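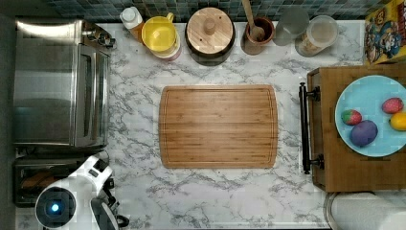 The kitchen counter at Kullberg, with the arm down in the corner and its blue light on.

I finally made it to the open day at Kullberg, and I had such a good time! I drove 30 miles through the rain to get there and would happily do it again. They had 3 rooms open to visitors, but I spent most of my visit in the kitchen one (no surprise to anyone who knows me).

Andri Imhof was running the demo and he was so patient with all of us. I asked if the arm could cope with a counter as crowded as mine, and he said the clutter is half the point - the toaster and the cereal box stay put while they practice. I love that cutting board, by the way. Bamboo, with a little groove running all the way around. I want one.

The play fruit on the blue plate was a hit with the kids. Strawberries, a plum, a lemon, all very cheerful next to that tile. A girl beside me asked if the robot liked lemons, and Andri told her it hadn't complained yet.

Salim Kashindye gave a short talk afterward on how they plan a day's work, and I took pages of notes I can barely read now. Coffee was free and pretty good. They're hoping to open the doors again in December, and I've already asked to be on the list.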